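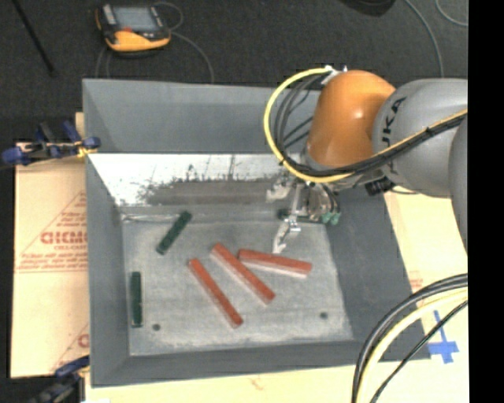 Red and green blocks in a grey open-top bin.

## About us

Granodstead makes and refurbishes block sets and storage bins for schools, training rooms and sorting practice. The firm was set up in Henport with one saw bench and a paint store. It now works from 2 units on the same estate, with a finishing shop at Sondby.

### Blocks

Blocks are cut as elongated pieces and coloured by length. In the standard range the red blocks are longer than the green ones, so a set can be sorted by either property. Each set is supplied with a size sheet and a packing list. Single blocks can be ordered as spares, and we keep all current colours in stock.

### Bins

Our grey bins have sloping walls and a rectangular floor that is smaller than the opening. Blocks dropped near the edge move towards the floor, where they may come to rest at any angle. The inside is painted matte. Scuffs and streaks on the floor are normal wear and do not affect use. Bins returned for refurbishment are cleaned, checked for square and repainted on request.

### Supply and returns

Orders placed through Çınar, our distributor, are dispatched within 5 working days. Direct orders leave from Henport. Unused sets may be returned within 28 days in the original box. Refurbished bins carry the same guarantee as new ones.

The product list was last revised in September 2026 and has 29 entries. Printed copies are available from the Henport office.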